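Student Projects > Arms and Grippers > Breakfast table task, second semester team, what would you change?

benchcrumbs
Joined: October
Posted 5/4/22

Hi all, longtime lurker, first real post. I'm on a student team at Forsyth doing the household task for our robotics class, and we named the project Batus (don't ask, it lost a vote to something worse and then won the recount). The assignment is a breakfast table: toaster, bread, cups, bowls. We drive the arm by hand to record runs, then train on the recordings, then find out how bad we are.

Putting up a few from our table so you know what kind of setup I mean. 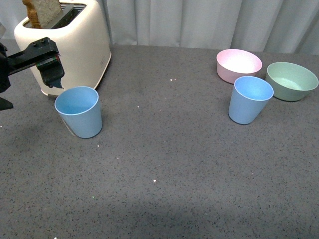
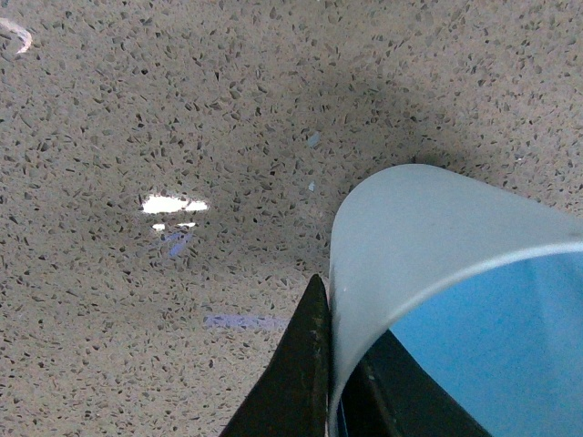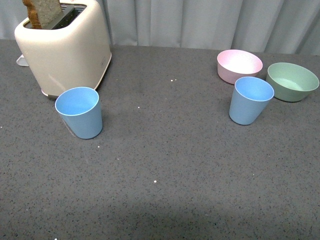

How many recorded runs does a class team need before training is worth trying?

For one short task with the objects starting in nearly the same spots, we got something usable out of 300. Fewer than that and the arm would head the right way and then dither. If you move the start positions a lot, plan on more.

So that's where we are on data. What I want opinions on is whether to spend the last stretch of the semester recording more of the same, or recording fewer runs with everything shuffled. My teammates are split and I keep changing my mind.

servo_sandwich
Shuffle. Shuffle shuffle shuffle. Our club did the whole fall on one fixed layout and it looked fantastic right up to the Draltora meet, where the judges get to place the objects themselves. They slid one cup over by a hand's width and our arm closed on air, lifted the air very carefully, and set the air down. We came in 11th and I still think that was generous.

kettle_logic
I'm going to disagree with servo_sandwich a little. Shuffling is great once you have a policy that works at all. If you shuffle from the start with a class-size data set, you get a thin smear of everything and the arm learns none of it well. Get the fixed layout solid first, then widen it a bit at a time. We moved one object per session and left the rest alone.

servo_sandwich
Sure, if you have the sessions. How many weeks are left, OP?

benchcrumbs
5 weeks, and one of those is basically gone to the write-up.

kettle_logic
OK, that's tighter than I figured. I'd still do two weeks fixed and two shuffled. And please keep the two sets in separate folders with names a tired person can read. We mixed ours together in one big dump and spent a whole evening sorting runs by squinting at them.

torque_wrenchy
Different question — are you recording from the wrist as well as from up high? I ask because we dropped the wrist view to save disk space and regretted it by the next class. The high view is great for knowing where stuff is, but when the fingers get close they block the very thing you're grabbing.

benchcrumbs
Yep, both. The middle one of my three is from the wrist and the other two are from up high. I did want to drop it for a while (our lab drive is tiny and I'm the one who gets the nag emails), but I got outvoted and I guess I'm glad.

torque_wrenchy
Good, listen to your team on that one. Also check that your two cameras agree on time. Ours were off by just enough to be annoying and we blamed the model for it.

mild_solder
I'll be the grump here. I think 300 runs is too many for a class! We did ours with way fewer by being picky: any run where the driver hesitated, overshot or had to regrab went in the trash the same day. The model copies your bad habits, so clean runs beat lots of runs.

kettle_logic
Half agree. Throw out the sleepy ones, but keep some regrabs. If it never sees a recovery it has no clue what to do after a miss, and it will miss.

mild_solder
That hasn't been my experience, but our gripper was pretty forgiving, so maybe we got away with it. I'd want to see both versions trained side by side before I changed how we do it.

benchcrumbs
We could do that, we have enough of each. I've been tagging regrabs in the notes column since the second session, mostly out of boredom. Would anyone want to see the results?

servo_sandwich
Yes please. And tell me what you're driving with. We rigged up the Drurnero hand controllers and my wrists were toast after half an hour.

benchcrumbs
Same ones, ha. We trade off every ten minutes and write down who drove, because two of us drive very differently and it shows in the data. I'm going with kettle_logic's two and two plan, plus the regrab comparison if the lab slots hold. I'll come back to this thread with numbers once we've trained both.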